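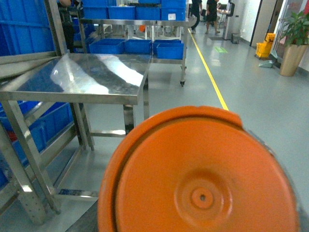 Share (2) | Print | E-mail this post

I've been meaning to write about bins since February, when we moved the packing side of Salameh into the unit at Marusstead. It isn't an exciting subject but people do ask how we keep on top of it all, so these are my notes.

We use blue plastic bins for nearly everything. Before that we had whatever we could get, old fruit boxes mostly, and none of them stacked. Hadi Jaber, who shares the lease with me, found a job lot of 72 second-hand ones from Hurkeo and we drove over to get them in two trips. A few had cracked corners and went back.

The shelving is all stainless steel. I wanted wood because it was cheaper, and Hadi talked me out of it. He was right. It wipes down in no time and I don't worry about putting something damp on it. The small bins live on the racks and on a cart with wheels, which I'd buy again before anything else in the unit. You load both shelves, push it to the table and you've saved yourself a lot of walking.

Lids took longer to sort out. Ours are round and orange, so they're easy to spot, but they don't stack with anything and they roll if you drop one. For a while I stood them on edge at the end of a shelf. Now they go flat in a bin of their own with a label on it.

The large crates are a different matter. Full, they are too heavy for me to carry any distance, so they go on the rollers.
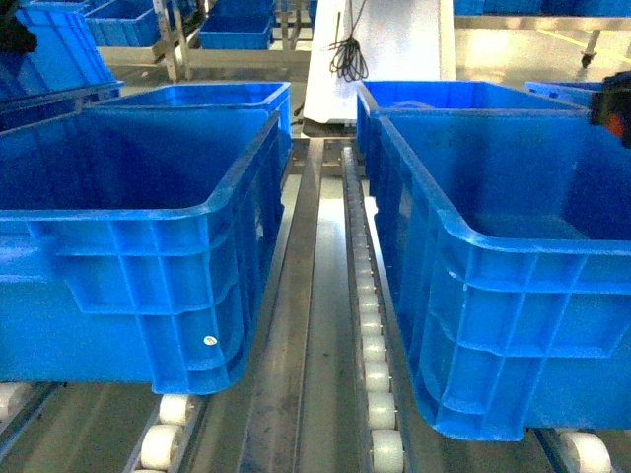 We bought the rollers from Wunberg and they cost more than I'd planned, but my back has been much better. Two lanes is enough for us. I try to get the crates lined up the evening before, so that in the morning we can start filling straight away.

Things I'd still change: more labels, and a proper place for the tape. I also want to wash all the crates in one go before winter, and Hadi reckons 18 in an afternoon if the hose reaches. I've yet to measure the hose.

Posted September 2022

35 comments | Print | E-mail this post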